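Gudrun Sperling
April 7, 2025

I quit buying coffee out in December and started making all of it at home. A few people asked how that went, so I'm writing it down in one place. Long thread.

First, the money. I was spending 50 dollars a week at the place by the train station. That covered a drink on the way in, another after lunch, and usually a pastry I didn't need. I didn't notice because it was all small card payments.

I was not trying to become a coffee person. I wanted to spend less and still like what I was drinking. I already had a kettle and a plastic cone from college, and that's what I used for the first two weeks.

The coffee was bad. I was buying ground coffee in a can and guessing at the amount. Some mornings it tasted like hot water, other mornings I couldn't finish it. I went back to the station place twice and I'm counting those.

The first thing I changed was the beans. There's a small roaster called Stöcker with a shelf at my grocery store. I bought their medium roast, whole, and had the store grind it. Better right away. By the end of the bag it had gone flat.

So then I needed a grinder. I looked at electric ones and the decent ones cost more than I wanted to spend. Nele Janssen at work sold me her old hand grinder, a Sokgate, for very little. It's slow. It's also quiet, and I get up before everyone else in the house.

Grinding for one mug takes me 2 minutes. For guests it's annoying and I make tea.

Next was measuring. I'd been scooping with whatever spoon was clean. A soup spoon and a teaspoon are very different amounts of coffee and I have no excuse for how long that took me.

I use one spoon now and it lives next to the beans. Five level spoonfuls for my mug. I know a scale is more accurate. I borrowed one for a weekend, and the difference was smaller than the difference between a heaped spoon and a level one. If you already own a scale, use it.

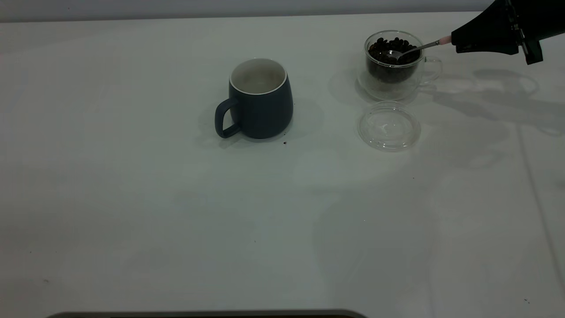 Beans, spoon, mug.

Storage. I've read a lot of arguments about this and tried a few things. The freezer was a pain for everyday use. A pretty canister on the windowsill was a mistake, too much sun. What works for me is the original bag, rolled down tight with a clip, in a cupboard away from the stove. I only take out what I need that day.

I also buy smaller bags. The big one is cheaper per pound but the last third of it always disappointed me. A small bag lasts me a week and a half and I finish it while it still smells like something.

Water. Ours is hard and leaves a white ring in the kettle. I run it through a pitcher filter now. I can't swear I'd pick out the filtered cup in a blind test, but the kettle stays cleaner and I'm not scrubbing it every Sunday.

Temperature: I let the kettle boil, then wait while I rinse the paper filter and put the grounds in. That's long enough. I don't own a thermometer for this and I'm not getting one.

Pouring. I wet the grounds first and let them sit for half a minute, then pour the rest slowly in circles. If it drains too fast and tastes thin, I grind finer the next day. If it takes forever and tastes bitter, coarser. Change one thing at a time or you won't know what did it.

The mug matters more than I thought. My old one was wide and thin and the coffee was cold before I'd answered one email. Use something thick. Warm it with hot tap water first — it takes no effort and I drink the second half of the mug now.

Things I bought and don't use: a milk frother (fun for four days), a bag of flavored beans from Cancombe that made the whole cupboard smell like fake hazelnut, and a metal filter that left grit in the bottom of every cup. The frother went to my sister. The filter is in a drawer.

Somebody asked about decaf. I have it after dinner. The one I like is from Inonska and it grinds a bit differently, so I go two clicks coarser. Then I forget to set the grinder back and the next morning's cup is weak. Still happens.

Now the totals. Even with the grinder, the filters, and the things that didn't work out, by my math I'll be 1,000 dollars ahead well before summer is over. I moved the money to savings every week on the day I used to top up my card. If I'd left it in checking I would have spent it on something else.

What I miss: the walk, and the guy at the counter who knew my order. I still go in once in a while, usually with Nele when one of us has had a rough meeting. I get the fancy one with oat milk and I enjoy it a lot more than when it was every day.

What I don't miss is the line.

If you want to try this, start with the cone and a small bag of decent beans, ground at the store. Give it two weeks before you buy anything else. Ask around for a used grinder too. Plenty of people have one in a closet.

Replies are open if you have a decaf you like. I'm nearly out, and my store has stopped carrying the one I buy.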